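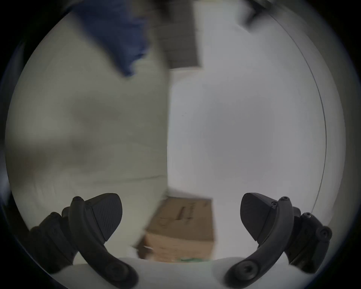
Housing and Household Studies
Unit 2: Reading a Residential Lease

Course leader: Triin Sepp
Tutor: Santino Lagos

This unit covers the main parts of a written lease and the duties each party takes on by signing it. Students should bring a copy of the Hollham sample lease to every session.

Key terms

Term: the period during which the tenant may occupy the home.
Deposit: money held against unpaid rent or damage. In the Hollham lease it is set at $2,000.
Ordinary wear: the slight decline that comes from normal use. Faded paint is the usual case. A broken door is damage and may be charged to the tenant.
Inventory: a signed list of contents and their condition at the start of the term.

Furnished homes

A furnished lease should name each item supplied. Bed linen, curtains and kitchenware are often left out, and disputes follow. The inventory should also record the state of walls and floors – small marks included – and both parties should initial each page.
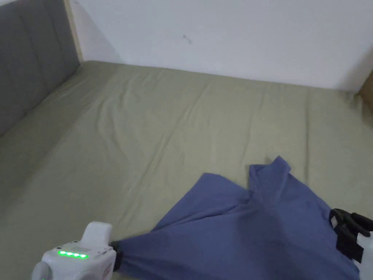 Figure 1. Bed with upholstered headboard and fitted sheet, against a white wall.

Written work

Draft an inventory for one furnished room and submit it to the tutor in September. The inventory carries 40 points. Late work requires written approval from the course leader.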